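3.2 Clearing small blocks from a shared table

Table clearing in the Rennie set covers 34 layouts. In each one a handful of toy blocks has to end up in one open round container, and the decorations stay where they are. We kept the tablecloth on for all layouts. Checkered cloth is harder than bare white, edges of small blocks get lost in the pattern (see 3.4). Plants were placed near the middle on purpose, so a straight path to the container is not always the short one. 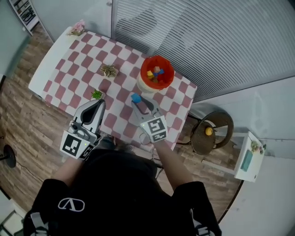 Pimton Household Activity Group, Department of Design
Figure 2. Block clearing on the checkered cloth. Four blocks in the red-and-cream container, a small blue one held over the table. Succulent left of the container.

Order of pickup was left free. Across 3131 pickups the block nearest the container went first in 71 percent of layouts with no plant between, less with one. Color seemed to matter very little. We had expected sorting by color, as in the April pilot, but with a single container theres no reason to sort.

Side furniture was not cleared out. A round wicker table next to the main one, with a small yellow ball on it, is outside the task area and is not scored. Same for the flower decoration at the far corner. Plants that got moved more then a block's width were noted as disturbed and the layout was run again.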